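Ploller: a replay and planning tool for hand-held gripper recordings
Project report, Hurkthorpe group
29 June 2021

1. What we set out to do

Our proposal, written in March with the confidence of people who had not yet opened the log files, promised a planner that would turn hand-held gripper recordings into arm motions. What we have is Ploller, which turns most of them into arm motions and the rest into error messages. We are fond of the error messages.

2. How it works

Ploller has two parts. The first reads a recording, estimates the path of the gripper from the video and cleans up the jumps. The second, built on top of the Nukov planner, checks whether an arm could follow that path and slows it down where it couldn't. We lost 7 days to a sign error between the two, during which every simulated arm reached politely behind itself.

3. Results

We ran 330 recordings through the full pipeline. Of these, 180 produced a path the simulated arm could follow without changes. Most of the others needed smoothing, and the worst ones had pose estimates that left the building.

The main trouble is tracking in big rooms. When the camera looks up and out, the nearest useful features are far away, and small errors in angle turn into large errors in position. People walking about make it worse. 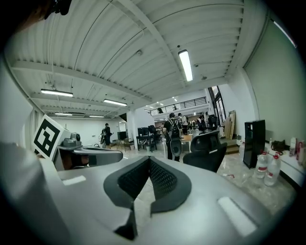 We tried two fixes. Throwing out features that move on their own helped a lot. Giving more weight to the fiducial marker helped too, but only while the marker was in view and sharp - conditions it met less often than our proposal assumed.

4. What is left

The Rahimi smoother still runs as a separate script, with its own settings file and its own opinion of which axis is up. Merging it is the next job. After that we want Ploller to flag bad tracking before planning starts, so that it can fail in two seconds and spare us the coffee break.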